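This Old Diesel Van Has Become the Coziest Little Camper, and It Took Just One Winter

If you have a soft spot for boxy old vans (and if you are reading this page, we are fairly sure you do), then you are going to love what Abenezer Tilahun has done with his. He bought it from a bakery that had parked it behind the shop and more or less forgotten it, with flour still in the door seams and a rear bumper held on by hope and fencing wire. It now goes by the name of Bollard, after the thing it hit on the drive home.

The work started in January, in a shed he shares with his brother-in-law, and the first job was the one every old van owner dreads, which is the floor. Both front footwells had to be cut out and replaced, and so did a good stretch of the sill on the passenger side. Tilahun had never welded anything bigger than a garden gate before, and he says the early seams are ugly enough that he was glad to cover them with sound deadening. The later ones he left on show!

Mechanically the van is closer to stock than you might guess from the outside. The old diesel engine stays, with fresh injectors and a new water pump, and the gearbox was only cleaned and resealed. What really changes the look is the stance. A Gakasard lift kit raises the body 2 inches, and it now sits on chunky all-terrain tires that fill the arches the way the factory ones never did. The front bumper is a steel one from Uvetti, painted the same cream as the roof, and it carries a pair of round driving lamps that suit the old face very nicely.

Inside there is a fold-down bed across the back, a two-burner stove, a small sink and eight cup hooks, which his daughter insisted on and which turned out to be the most used thing in the whole van. The curtains were sewn at the kitchen table over several long evenings, and there is a drawer under the bed just for blankets and snacks.

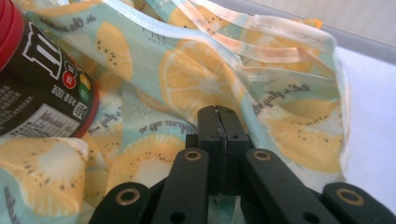 The first proper trip was up to the lake at Adugna, 244 miles there and back, a lot of it on gravel. Bollard ran a little warm on the last climb, so they pulled over, made coffee, and waited until the needle came down again. Apart from that and a rattle from somewhere near the spare wheel, there was nothing to report, and the bed was declared better than the one at home.

Next on the list are a roof rack and a second battery, and after that he would like to find out what the rattle is. He has had a couple of offers for the van already, one of them from the bakery, and has turned them all down.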